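Madurton Method

The Madurton Method is a training program for amateur judo and wrestling clubs, named after the town where it was first taught. It was put together by the coach Parviz Esfahani, who claimed it could cut the time a beginner needs to learn safe falling to 14 sessions. The claim has been widely repeated in club newsletters and rarely tested. 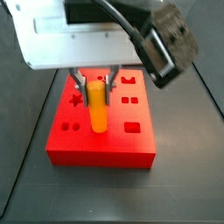
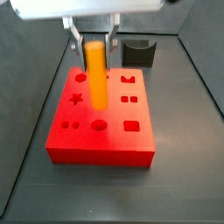
Esfahani's program rests on "blind grip" drills, in which athletes practice taking hold of a partner's sleeve with their eyes shut. Supporters say this builds feel in the hands. Critics answer that holding something is the easy part, and that a yellow cylinder gripped upright between two metal fingers over a red block says nothing about a partner who pulls back. The drills take up most of each session — falling practice gets what is left.

The only known comparison was made by Minoru Okabe at the Lenholm club, using attendance sheets for 352 members. Of these, 210 had trained under the method. Okabe found no clear difference in injuries, though he kept records for just one season and left out anyone who quit early.

The Sugiyama club dropped the program after 3 years. Hernetti still offers it on Saturday mornings.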